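Draso the Elephant

Draso was an Asian elephant kept at Trulldale Zoological Gardens, and for the better part of 50 years she was easily the best-loved animal in the town. She arrived by rail as a calf and was walked from the station to the gardens at six in the morning, though a good many more families have since claimed to have watched her go by than can ever have lived along the route.

Her early years are only patchily recorded. The gardens' first daybook gives her weight on arrival as 234 kilograms, while a later guidebook makes her a good deal heavier, and the two have never been reconciled. Her name is a puzzle as well — it may have come from the ship that carried her, or from a misreading of the dealer's handwriting on the crate.

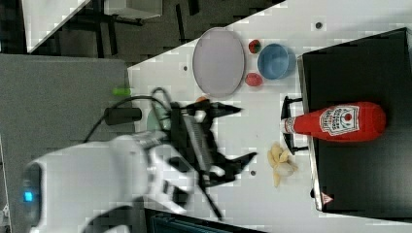

She lived at first in the old camel shed, which was draughty and far too small, and moved after 3 winters to the Cheetham House, a handsome brick building with a heated floor and a sand yard behind it. Visitors could buy a bag of stale buns at the gate to feed her, a custom that went on until the gardens brought in a proper diet of hay, browse and root vegetables. By all accounts she took the change rather badly, and for some weeks threw her turnips back over the wall.

Draso shared the house in later life with Tarnberg, a younger female from a circus that had closed. The pair were slow to settle, but in time they slept side by side, and keepers noted that neither would go out to the yard without the other.

There has long been disagreement over whether she ever gave rides to children.
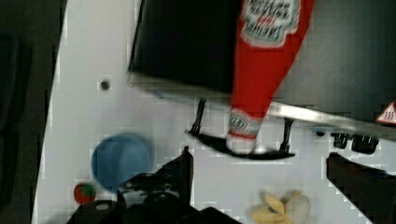 Isla Tipoki, in her short history of the gardens, wrote that she could find "no ticket, no saddle and no photograph" to support the story, and thought people were remembering a different elephant altogether. Older residents have remained fond of the tale all the same.

Draso died one May, and Tarnberg was moved to a larger herd the following spring. The Cheetham House is now used for tortoises.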